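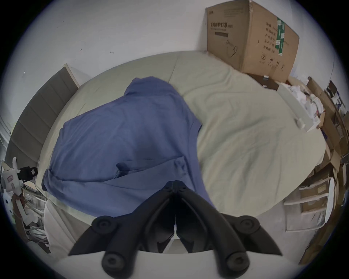 Home | Archive | Maps | About

Wandering monsters and tired players

19th July

In October I will run Pemell again, my small sandbox for old-school rules. The last time I rolled for wandering monsters every turn, and my players became afraid to search anything. I think this was my mistake. A check should cost them something, but it should not stop the game.

Print this post | E-mail this post
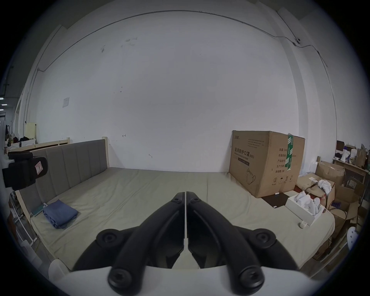
My new table for the marshes of Pilliva has 32 entries, and less than half of them are fights. The others are tracks, smells, weather and lost travellers. I also want the land itself to be softer, with low folds like the wrinkles in the pale fitted cover on that mattress, so a party can hide from what it meets. I have not yet decided how far one can see there.

If you use such tables, please write me how often you roll.

Contact | Copyright Pemell Notes | Back to top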